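Floor and wall finishes: walk-round checklist, Lodbridge store, ground floor 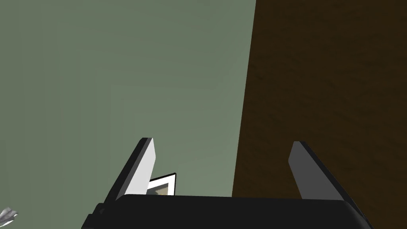

Checked by: Yulan Qian
Comments read by: Peter Procházka
Last revised: June

1. Entrance matting flat, edges down
Pass. The contractor's sheet says "replaced". I saw the same worn corner as last time, so I doubt it.

2. Vinyl seams in the main aisle
Fail. Two seams lifting by the stockroom door. Grollo's repair note calls this "cosmetic". A trolley wheel caught on one while I stood there.

3. Slip rating of new floor paint
Not accepted. Rindar's leaflet gives a very good figure, but it doesn't say whether the test was done wet. Ask again, in writing.

4. Change of colour at the step
Pass, with a grumble. The two colours are far enough apart in daylight. I would like to see them at 7 pm with half the lights off before anyone signs.

5. Wall paint, scuffs and flaking
Pass. One patch behind the radiator to be left until the damp reading is repeated.

6. Skirting fixed
Fail. Loose along 200 cm near the staff toilet. Marked as done on the last sheet – it wasn't.

7. Floor sockets, lids closed and level
Pass. Lid 19 is stiff.

8. Cleaning product suits the finish
Unclear. Modise say their cleaner is "safe on all surfaces". I have yet to meet a cleaner that is. Try it on an offcut first.

9. Cost of repairs
Quote is £3,756 including making good. No breakdown given, and I can't tell what "making good" covers. Peter to ask for one before the order goes in.

Items 2 and 6 to be checked again with the contractor present. Item 3 stays open until the test sheet arrives.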